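Accueil | Cours | TP | Supports | Contact

Module Automatisation légère, notes de cours
Séance 2 : évaluer un kit à deux bras avant de l'acheter

Bon, on reprend là où on s'était arrêtés. Vous avez tous lu la plaquette du kit Prostenero (enfin, j'espère !) et vous avez vu comme moi les belles promesses : installation en une matinée, prise en main immédiate, tout dans le même carton. Je vous propose de lire ça comme un acheteur un peu grognon. C'est mon rôle préféré.

Le kit est vendu par Skuritz. Il comprend les deux bras, les deux pinces, le profilé de fixation et une licence de Munro, le logiciel qui sert à enregistrer et rejouer les gestes. La table n'est pas fournie, les parois non plus, et les objets de test encore moins. Prix catalogue : 1 187 euros hors taxes par bras. Notez bien le « par bras », parce que sur la première page de la plaquette il est écrit en tout petit et l'an dernier la moitié du groupe est passée à côté.

1. Choisir une tâche qui parle

Je déteste les démos avec des cubes. Un cube se prend par n'importe quel côté, il est symétrique, il pardonne tout, et on ressort de là en croyant que la machine sait tout faire. Pour ce TP j'ai donc choisi le service à café : des mugs sur un plateau jaune, des dessous de verre en arc derrière, et la consigne tient en une phrase, un mug sur chaque dessous de verre. N'importe quel client comprend ça en deux secondes et voit tout de suite si c'est raté.

Regardez les anses avant de regarder les bras. La rose et la rouge corail dépassent du bord avant du plateau, la bleue pointe aussi vers l'avant. Et puis il y a le mug ambré, transparent, que j'ai mis là exprès pour embêter la vision (le transparent, c'est toujours un bon test, gardez l'idée pour vos propres essais).
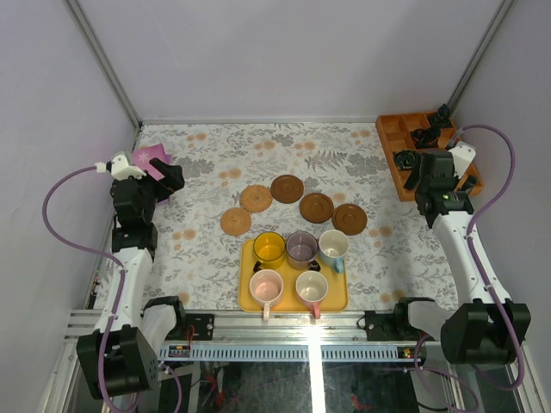

2. Ce que je note sur la fiche

La répartition du travail d'abord. Avec deux bras, il faut décider qui prend quoi, et surtout qui attend. Munro propose une répartition automatique par zone, gauche et droite. C'est simple, ça marche pour les côtés, mais pour ce qui se trouve au milieu je préfère imposer le bras à la main. Essayez les deux réglages et comparez.

Ensuite la dépose. Les dessous de verre bruns ont un creux rond au centre, les deux autres sont tressés. Le robot, lui, ne fait pas la différence tant qu'on ne lui a rien dit, alors réglez la hauteur de lâcher séparément pour chaque type. Un mug posé de travers compte comme un échec, même s'il finit par tenir debout !

Les tuyaux violets, enfin. Ils font de grandes boucles au-dessus des bras et c'est le premier endroit que je surveille quand on augmente l'amplitude. Commencez lentement, main près de l'arrêt d'urgence, et montez la vitesse par paliers.

3. Et la concurrence ?

Akov vend un kit comparable, plus cher, avec un contrat d'entretien compris. Sur ma propre série d'essais, le Prostenero m'a donné 74 % de déposes correctes au premier coup, sans réglage particulier. Je n'ai pas encore le même chiffre pour Akov, on le fera ensemble en juin si le prêt est confirmé. D'ici là, méfiez-vous des « 1 000 cycles sans incident » des brochures : demandez toujours avec quel objet, à quelle vitesse, et ce qu'ils appellent un incident.

Mon avis provisoire : bon kit pour apprendre et pour du prototypage, documentation trop maigre (le chapitre sur l'étalonnage fait une page, une seule !), et un logiciel que j'aime bien malgré ses menus bizarres.

Pour la prochaine fois : une page par binôme, votre propre tâche de test, avec le critère d'échec écrit noir sur blanc.

À lire aussi
- Séance 1 : lire une fiche technique sans s'endormir
- Munro : enregistrer un premier geste
- Grille d'évaluation du TP

Contact : page du module | Reproduction réservée aux étudiants du cours | Haut de page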